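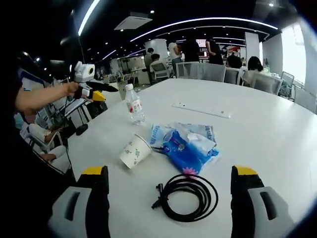

Handheld gripper comparison, September

We spent most of September trying two sets of fingertips on our handheld grippers before ordering parts for the rest. This page collects notes from the bench sessions at Novness. Angus Doolan ran the trials and kept the log.

Two grippers were out for the table session, both with yellow tips. Objects were whatever was within reach: a coiled black cable, a paper cup on its side, a crumpled blue package, a water bottle. Opened wide, the fingers leave a clear view of the table between them, and that was one of the things we wanted to check.

The log has 433 grasps in all, 131 of them on cable. Cable was the hardest item for both sets. The Janden tips tend to pick up one loop and drag the others along. The Notano tips are softer and hold two or three loops together, but they let go late, and the coil often lands a little off the target.

Paper cups were easier than expected. Both sets lifted them by the rim. The Janden tips dented 5 cups and the Notano tips dented none.

Soft packaging depends on the folds. A deep fold gives either set something to hold. On a flat package we had to come in at a low angle – 39 tries went into finding one that worked.

Bottles gave no trouble with either set, as long as the grip was at or below the label.

We are staying with the Notano tips for now. The Hakim set arrived too late for this round and will get its own page, with the same objects and the same log sheet.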